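Okay, long one. A few of you asked how I look after the two-arm cell day to day, so I'm going to go through the whole thing in one thread. Kettle's on, let's go! 🧵

---

**1/** Quick background. The cell is a bench with black arms hung over it, and the work is mostly bowls and other kitchen stuff. My job is keeping it running. We call it Laltier (after the first project it ran, and the name just stuck).

---

**2/** Start of every shift, before anything moves: fingers. I wipe both of them down, look along the tips from the side, then close them slowly with nothing between them. The tips should meet square. If one leads the other even a bit, I sort that out before I do anything else.

---

**3/** Fingers are a wear part! I can't say it enough. Ours get swapped at 3,000 cycles whether they look tired or not. I once let a pair go to 3,568 to see what would happen, and what happened was a very smooth, very polished pair of tips that couldn't hold a bowl rim for love or money.

---

**4/** Swapping takes me up to 2 minutes a side now. Back off the screws, old finger out, clean the seat (the seat! always the seat!), new finger in, snug but don't crank it. Then home the gripper again so it learns where closed is.

---

**5/** Next up is the wrist camera. I clean the lens with a dry cloth, open the fingers and bring the wrist in near something with a strong colour. I want both tips in view and about level with each other. If one's sitting higher, either the camera mount has shifted or a finger isn't seated. 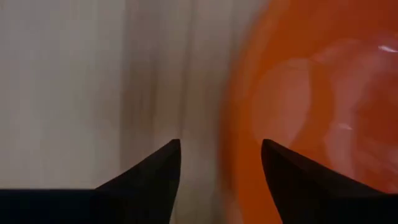
*Wrist view, fingers open, something big and orange just past the right tip.*

---

**6/** I love this view. Shiny curved stuff is the hardest thing we handle, and from up at the wrist you get a real feel for why. A glossy side throws highlights back at you, and when you're this close there's hardly any edge to go by.

---

**7/** What I look at in the wrist view, in order:

- tips level with each other
- nothing stuck to either finger
- a clear gap between them when they're open
- the black of the fingers still dark, with no haze over it

That last one is my early warning for a greasy lens.

---

**8/** Cables! My favourite topic and everyone else's least favourite. With hanging arms, the cable has to have enough slack for the full reach but not so much that it swings into the work. I run each arm to its far corners at slow speed and just watch the loops.

---

**9/** Ifor Pumphrey taught me to do that with the lights on full and my hands in my pockets. You want to be looking, and you don't want to be tempted to reach in and fix a cable while the arm's live. Stop it first, every time. He was dead right, and I still hear him saying it.

---

**10/** If a loop rubs, I move the tie point up the arm by a hand's width and run the corners again. Fastby make the reusable ties I like. You can undo them with cold fingers in June, and our shed in June is no joke.

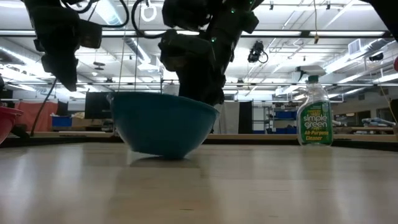
**11/** Then it's the bench top. Crumbs, tape residue, the odd smear of who knows what. A gripper coming in low will find every bit of it. Spray on the cloth and never straight onto the bench, because overspray gets into places you don't want it. Wipe, dry off, check it from a low angle against the lights.

---

**12/** Glossy tops are a pain for the cameras, by the way. You get the ceiling lights coming back up at you. We've talked about a matte mat, and Ifor Lougher has a sample from Sultis rolled up under his desk. I'm keen to try it. I'm less keen on cleaning it.

---

**13/** Last check is a dry run. 200 slow picks on an easy bowl, no placing, just close, lift a little, lower, open. I listen more than I look. A happy joint is nearly silent and a joint that wants attention has a sort of gravelly note right as it changes direction.

---

**14/** When I hear that note I write down which joint and which way it was turning, and I leave it alone until the end of the shift unless it gets worse. Chasing noises mid-shift is how I once ended up with an arm half apart and a bench covered in screws at 7 pm.

---

**15/** Spares I keep within reach: finger pairs, screws for the fingers (you will drop one), lens cloths, ties, a hex key that's *mine* with green tape on it. Please stop borrowing the one with green tape on it.

---

**16/** Someone from the Sandoval site asked if I log all this. Yep! Plain notebook, one line a shift. Finger count, cables, noises, anything odd. Flicking back through it has saved me more time than any dashboard has.

---

**17/** Next thread will be on re-homing after a hard stop, which I used to dread and now quite enjoy. If you run hanging arms and do your cable loops differently, please send photos. I'm a total nerd for other people's cable loops. 🧡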